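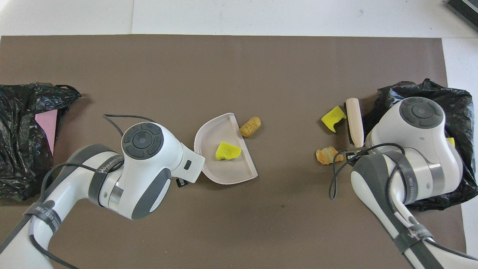

The Clearing of Bench 15

Search this site Go
Home Stories Archive Submissions

The Darndale Repository maintained a written procedure for the clearing of benches. It ran to 482 clauses and had been amended in September to include sponge.

Hermine Wyss, Assistant Keeper of Surfaces, read the relevant clause aloud before commencing, as was required. Fragments were to be taken up in a dustpan. The brush was to be laid with its handle away from the officer until called for. The bag was to be black and was to be opened fully on the left side of the mat.

She observed that the bag was open. One yellow piece was already in the pan. Another remained on the mat near the brush, and just past the rim of the pan lay a tan, pitted lump resembling cork.

The lump presented a difficulty. The clause provided for yellow fragments. Tan fragments fell under the Rivadeneyra Schedule, which had been withdrawn for binding and was not expected back that quarter.

She telephoned the Office of Residual Matter.

"Is it pitted?" inquired the officer on duty.

"It is."

"Has it been entered?"

"It has not. There is also a piece of pink paper in the bag, standing against the side."

A long silence followed. Pink paper was reserved for notices of appeal.

"On whose behalf is the appeal made?" the officer asked at last.

Miss Wyss considered the lump. It had come to the Repository in a crate of up to 1,000 others, and 835 had been disposed of without correspondence. She had signed for most of them herself.

"The claimant is on the mat," she said.

She was instructed to suspend the clearing. She set a chair beside the bench, opened the register to a fresh page, and entered the date, 9 October 2020. Under Name of Party she wrote "Tan, oval," and waited to hear whether it wished to add anything.

Contact the Editors | Copyright Haltico Quarterly | Back to top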